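Cherchons testeurs sceptiques pour un agent vocal « presque humain »

Kolotex a acheté en octobre une licence de Flitix, un agent conversationnel qui prend les appels de service à la clientèle. Le vendeur promet que l'appelant ne fera pas la différence avec une personne. Nous avons entendu la démonstration. Elle était très bonne, comme toutes les démonstrations, et c'est bien ce qui nous inquiète.

Avant de mettre cet outil au bout du fil de vrais abonnés, nous voulons le faire malmener par des gens qui n'ont aucun intérêt à ce qu'il réussisse. Fikier, notre cellule d'évaluation, recrute donc 16 participants pour une campagne d'appels. Tsz-kin Pan, qui la dirige, n'a pris aucune part à l'achat et n'a de comptes à rendre à aucun commercial.

Chaque participant passera 25 appels depuis chez lui, à partir de scénarios volontairement flous : une facture contestée, un rendez-vous déplacé deux fois, un nom mal épelé. À vous d'interrompre, d'hésiter, de changer d'avis, de parler avec la radio allumée. Les 400 conversations seront transcrites puis relues à la main. Le fournisseur n'aura pas accès aux notes avant la remise du rapport.
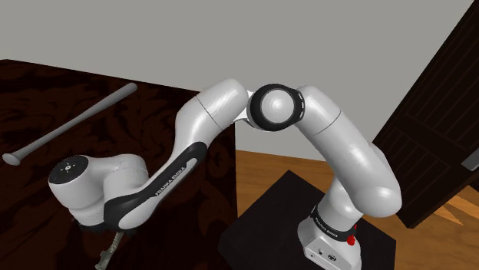 Scène de simulation : bras robotisé blanc et noir devant un mur gris.

Profil recherché
Français courant, tous accents bienvenus, et plutôt deux fois qu'une : le dossier technique du fournisseur n'en mentionne aucun.
Une ligne téléphonique stable et huit heures disponibles, réparties sur deux semaines.
Aucune compétence en informatique. Si vous travaillez pour un éditeur d'agents vocaux, abstenez-vous.
Les enthousiastes peuvent postuler, à condition de savoir écrire « ça n'a pas marché » quand ça n'a pas marché.

Conditions
Indemnité forfaitaire, versée que vos conclusions plaisent ou non. Les enregistrements sont détruits une fois le rapport remis et ne servent à entraîner aucun modèle. La clause figure au contrat ; lisez-la avant de signer.

Candidature
Envoyez 3000 signes au maximum à Inmaculada Escobar, Fikier, immeuble Benítez. Pas de CV. Racontez un appel à un service automatisé qui a mal tourné, ce que vous avez dit et ce qu'on vous a répondu. Les lettres visiblement rédigées par une machine seront écartées, dans la mesure où nous saurons les reconnaître.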